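Lego evening at my place again, and the big gray baseplate is back on the old brown table where it belongs.

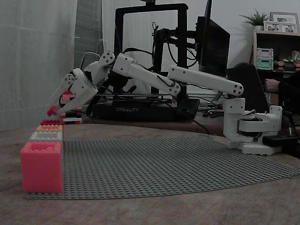

My rule for a stack is fat block first, everything else after. I put white, orange and red on top of the pink-red one this time and I love it — sherbet colors! The table keeps its scratches, I'm not sanding it.

Next up, reds. I own way too many and no two match.
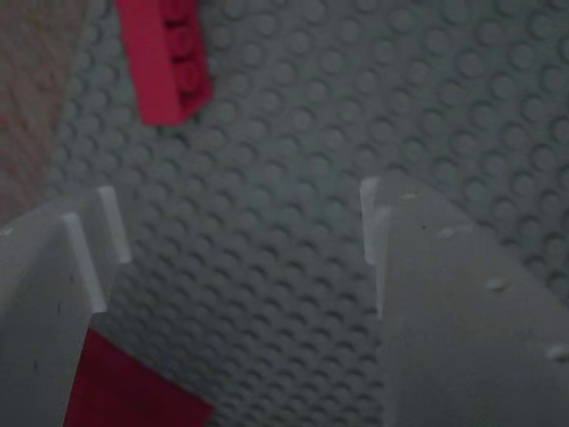 Two reds, one gray baseplate

Meifang says the pinkish one is "basically lipstick" and she's right.

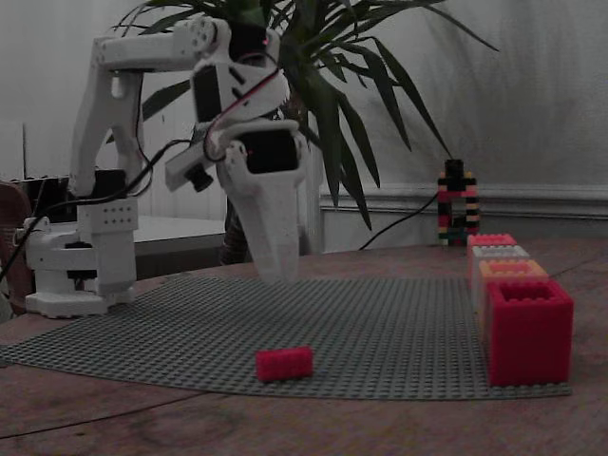
Xinyi Deng · November · 8 posts

Big hollow ones get their own row — pink-red, white, orange-peach, bright red. Little red brick gets the open space. Castle next?

Contact · © Xinyi Deng · Back to top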